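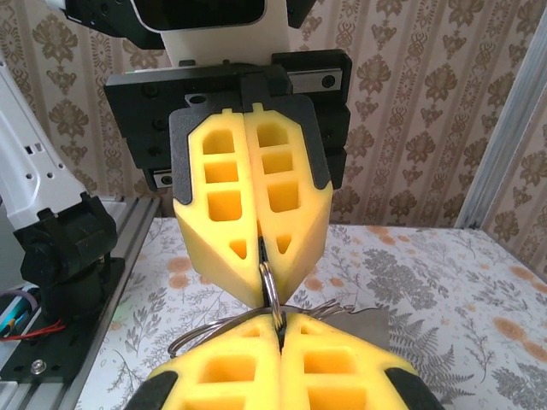 Fig. 4. Split ring, silver metal, small size.

Section 4: Attaching Split Rings and Tags

By Pei-shan Tsang
Updated in April

This section covers fitting the supplied split rings to the Karker key cabinet tags. Complete Section 3 (Mounting the Cabinet) first. Tags can be fitted before the hooks are numbered, but the register sheet cannot be filled in until both are done.

4.1 Parts required

Tag blanks, Delorme pattern, one per key set
Split rings, small (single keys) or large (two to six keys)
Ring opener, Masto type, or a flat blade no thicker than 1 mm
Register sheet

Rings are supplied in bags of 100. The trade pack holds 1000 and does not include an opener.

4.2 Fitting a ring

1. Write or print the hook number on the tag insert. Let ink dry before closing the window.
2. Hold the ring with the free end of the coil facing you.
3. Slide the opener under the free end and lift until the gap is slightly wider than the tag eyelet.
4. Feed the eyelet onto the free end and rotate the ring until the eyelet has passed both turns.
5. Remove the opener. The coils should close flat against each other.
6. Repeat steps 3 to 5 for each key. Fit the tag first and the largest key last.
7. Hang the set on its hook and enter the number on the register sheet.

NOTE: Keys with a head thicker than 2 mm will hold the small ring open. Use the large ring.

CAUTION: Do not open a ring with a fingernail or with the tip of a key. Do not use pliers on the coil. A ring that stays open after the opener is removed must be discarded.

4.3 Hook capacity

Each hook on the upper rail takes one small ring. Hooks on the lower rail take either size. In the Skukora narrow cabinet, hook 17 sits behind the lock bar and must be left empty, or the door will not latch.

4.4 Removing a key

1. Take the set off the hook.
2. Open the ring as in 4.2, step 3, starting at the end nearest the key to be removed.
3. Rotate the key off. Leave the tag in place.
4. Strike through the old entry on the register sheet and initial it. Do not erase.

4.5 Checks

Inspect rings when the register is audited. Replace any ring with a visible gap, rust at the free end, or a sharp burr. Tag windows that have yellowed can be replaced without removing the ring.

Continue to Section 5: Setting the Cabinet Code.

Shares: 2
Comments (3)

dlw_locks
4.2 step 6 would have saved me some time. I put the tag on last and it jammed against a mortise key.

R. Ames
Does the hook 17 thing apply to the wide cabinet too?

Pei-shan Tsang
Narrow only. The wide one has a shorter lock bar.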